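Notebook, workshop side
July 2025, Tuesday
Subject: clearing out a mixed bin, and the question if a machine can do this chore yet

I continue from the last entry of Mawuli, who wrote "sorting is almost solved, see the Prekura numbers". I don't agree with "almost solved", so I try to write down slowly why, before I forget the details. Mawuli, please add your remarks in the margin and not on top of my text like last time.

The chore itself. At the end of every working day in Kasdale there is a tray or a bin where all the small things were thrown during the day. Somebody has to take each thing out and put it where it belongs. For me it takes the time of one cup of tea. I don't think during it. My hand knows that the brush must be taken by the handle and that the tape must be lifted a little from the side. When I try to write these rules for a program, I get a very long list and still I forget the most important one.

Before the arm was used for this, we discussed whether to give it the bin at all or to put the things one by one on the flat table. On the table the results are much nicer, and I think many of the nice videos on the internet are done so. But at home no one puts the things one by one on a table. A kitchen drawer has walls, a sink has walls, a toolbox has walls. The walls are the half of the problem. The gripper wants to come from straight above, but the object lies against the side, and then either the finger touches the wall or the planner says there is no path and waits.

I insisted on the bin. Mawuli says I am making life hard for everybody. Maybe.

The settings I used today:

Speed limit: the slow one, same as Mawuli used for the Bickerstaff parts.
Planner: collision margin 15 mm to the walls at the beginning, later reduced (see below).
Order of picking: free, the program decides by its own score.
Rule for human help: allowed only if the arm has refused the same object 2 times.
Lights: ceiling only. The desk lamp made the metal floor too shiny for the depth image.

First observation, about the margin. With 15 mm the arm will not go for anything that touches a wall. This is correct behavior, it does what we told it. But a person who looks at it would say it is afraid. A block which sits in a corner is the easiest object for a child, and for this setting it is impossible. I reduced the margin in steps and wrote the values in the log file, not here. With the smallest value it agreed to go to the corner, and I kept my hand near the stop button the whole time. I am not comfortable to leave this value in the default configuration. Please don't copy it to the other machine without talking to me.

Second observation, about brushes. The bristles give a cloud of points in the depth image which has no clear surface. The score for the bristle side was higher than for the handle in many of the proposals, and I don't understand it. My guess is that the network has seen many wide soft-looking things in training and likes them. A grasp on the bristles may hold, but then the brush hangs with its handle in some direction and you cannot place it in the cup. So the grasp is "successful" in our table and the chore is not done. I think we must stop counting it as a success. I would like to have two columns, one for "lifted" and one for "put away in the correct place". Mawuli will complain because the second column will look bad in the report for Noklow. 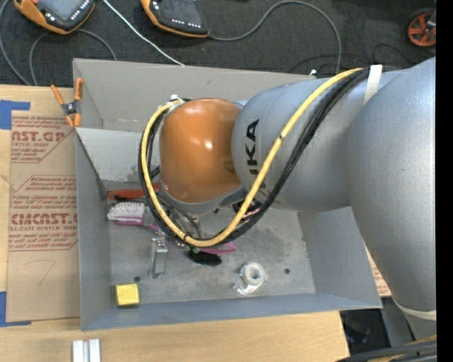 Can a robot arm tidy a household drawer by itself today?

For a drawer with a few known objects it can do a good part of the work, slowly and with a person near, but for a drawer with unknown contents I would still send a person.

I write this answer because Nhyira Agbenyega asked me exactly so at lunch, and I gave her a long speech, and she told me that a speech is not an answer. She is right. She wants it for the page on our site, where people from outside ask when they can buy such a thing for the kitchen. I am always careful there. If I say "soon" they think next year, and if I say "not soon" they think we do nothing the whole day.

Third observation, transparent things. Clear plastic is still bad. The tape in its clear dispenser is a good test for this, and I want to keep it in the set. The depth camera returns holes for clear material, and the program fills the holes with the floor behind. Then it believes the object is smaller than it is. Thin shiny metal has a similar trouble, only there the points jump up and down from one image to the next. I tried the averaging over several images that Mawuli made in spring. It helps with the metal. For the clear plastic I see no difference, it averages nothing with nothing.

One trick from the old times is to spray such objects with white powder. I know it works. But the customer at home will not spray powder on his glasses before the machine washes them, so I refuse to use it in any run that we report.

Fourth observation, cables. I mean our own cables on the arm. For picking in an open area they are no problem. Inside a bin with walls, the loop near the wrist is one more thing that takes space, and the planner has no model of it at all. It knows the arm and the bin. It doesn't know the loop. When the wrist turns far, I must look with my own eyes if the loop comes near to the rim or pushes some object. I have proposed before to put a simple fat cylinder in the model around the wrist. It would cost us some reachable positions, but I prefer to lose positions than to lose a connector. The spare one from Prekura cost us 965 and took long to arrive, and I don't want to write this purchase request again.

(Note to myself: limit the last joint in the config file also, the cylinder alone will not protect from twisting.)

Fifth, about time. I will not write a comparison with a human in seconds, I find these comparisons a bit unfair in both directions. The arm waits for the planner, the planner waits for the image, and we run it in slow speed for safety. A person is fast but a person also goes to answer the phone. What is more useful for me is how many times somebody had to stand up from the chair. If I must stand up for every second object, then the machine didn't save me the chore, it only gave me a different and more nervous chore. For a floor vacuum robot this is the same: my mother has one, and she likes it very much, but before it starts she goes through the whole flat and picks up socks and cables from the floor. She says it cleans by itself.

Mawuli has a different view and I want to note it here honestly, as he is not in the room. He says that on the shop floor it is another story, because there we can change the chore. At Bickerstaff they didn't ask the machine to understand a mixed bin. They gave every part its own tray, and the workers throw the parts in the right tray from the beginning. Then a simple program is enough and it runs all night. I agree that this works. But then the sorting was done by the workers with their hands, so for the question "can a machine sort" it proves nothing. For the question "does the factory save money" it can be a very good solution. We were arguing on two different questions the whole week, I think.

About the training data. We have 3,000 grasps recorded in the present set, most of them on boxes, cups and bottles. Brushes and such long thin things with a soft end are very few there. Before somebody asks for a larger network, I would like to record more of the ugly objects. It is boring work, but it is the cheapest thing we can try. Also I want to have the objects touching each other, partly one under the other. In the present recordings they lie politely apart, and I suspect the score function learned that the world is polite.

Things I will not try now, even if they are interesting: a suction cup (bristles, thin parts, no flat surface - it would be good only for the blocks), shaking the bin to move objects away from the walls (the noise, and things can fall out), and a second arm. The second arm comes up in every meeting. We are not able to use one arm well in a bin, so please wait.

Pushing is more promising. When I tidy by hand I push an object away from the wall with one finger first, and only then take it. The arm could do the same with closed fingers. The difficulty is to decide where to stop, and what to do if the object rolls. I made a small sketch of the push motion on the back of the last page. It needs a force limit. Without force limit I don't allow it near the metal bin.

To do, in my order:

Put the cylinder around the wrist in the planner model.
Split the result table in "lifted" and "put away".
Check why the bristle side gets the high score, look at single proposals and not at the average.
Record new grasps with brushes, tape and thin metal things, objects touching.
Write the push motion with force limit, test it first with the block on the table.
Ask Noklow if they have a depth camera to lend which is better on clear plastic. They promised one for October, but a promise is not a camera.
Return the margin to 15 mm before I go home. (Done.)

For the site I gave Nhyira the short answer as it is written in this entry, and she will correct my articles. If Mawuli wants to make it more optimistic, he should first fill the second column.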